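Requesting an In-Kind Paving Donation for a Shelter

Begin in November. Contractors set crew schedules early, and a donated lot must fit between paid jobs. Measure the lot and record its condition. 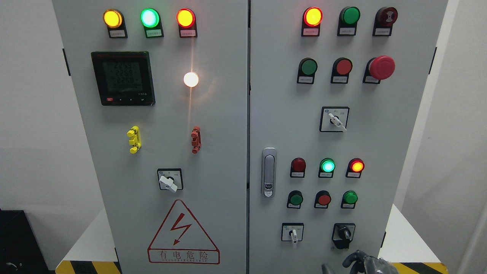 Leena Peltonen adds that drainage should be noted as well, as a contractor will ask about it first.

Send a request of no more than 2 pages to each firm – Kettunen, for instance, accepts them by mail only.

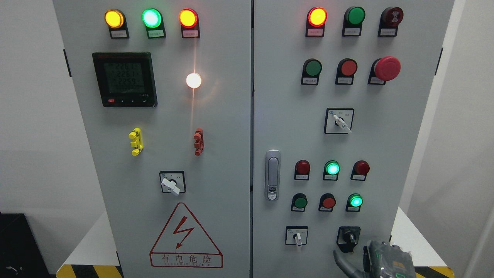
State the area to be paved and the hours when residents need access. 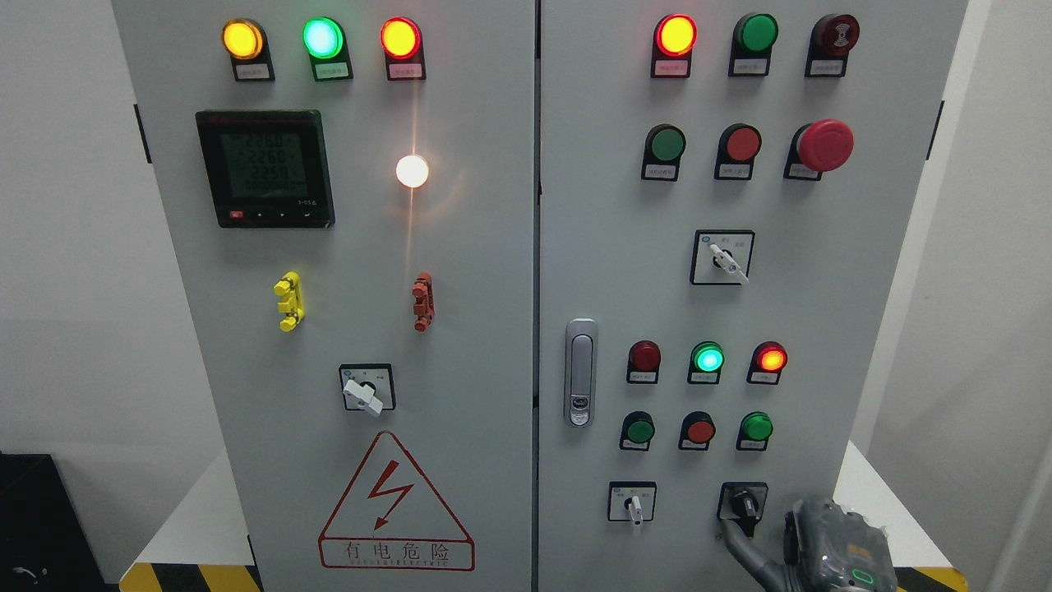
Door controls, electrical cabinet

Obtain a written value for labor and asphalt before work starts.

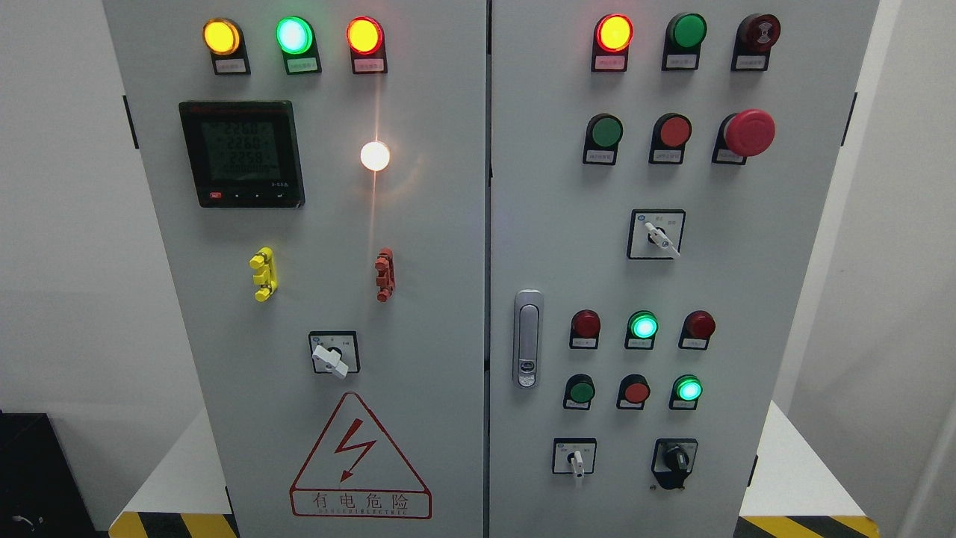
Acknowledge the gift in writing within 37 days. Keep the letter with the site records. If lot lighting is included, add a page on the electrical cabinet, noting items such as the three indicator lamps across the top of the left door.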